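**Silicone baking cups vs. paper – is Rumier worth it?**
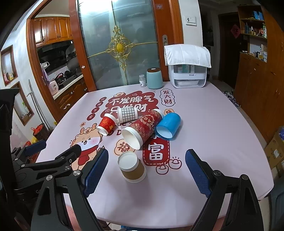 *Paper and plastic cups on the dining table, one standing.*

**crumbcounter85** – May 3, 2024
Rumier wants $85 for a set of silicone muffin cups. They claim 1,000 bakes per cup. Who tested that? I've had cheap silicone go sticky by December of the same year.

**oven_mitt_283**
I have the Rumier set and like it. Blueberry muffins pop right out, no grease.

> no grease

**crumbcounter85**
How long have you had them, though? Everything pops out the first month.

**oven_mitt_283**
Since December. So fine, not 1,000 bakes.

**ryeandshine**
My problem with silicone is the bottoms. They come out pale. I went back to a plain Garnero metal pan with paper liners and got my brown edges back.

**oven_mitt_283**
Put the cups on a preheated sheet. Mine brown okay.

**ryeandshine**
Tried it, still pale. Could be my oven, but the metal pan doesn't seem to care.

**crumbcounter85**
The product page shows 3,818 reviews and the ones I read all say "game changer." I'm sticking with paper for now.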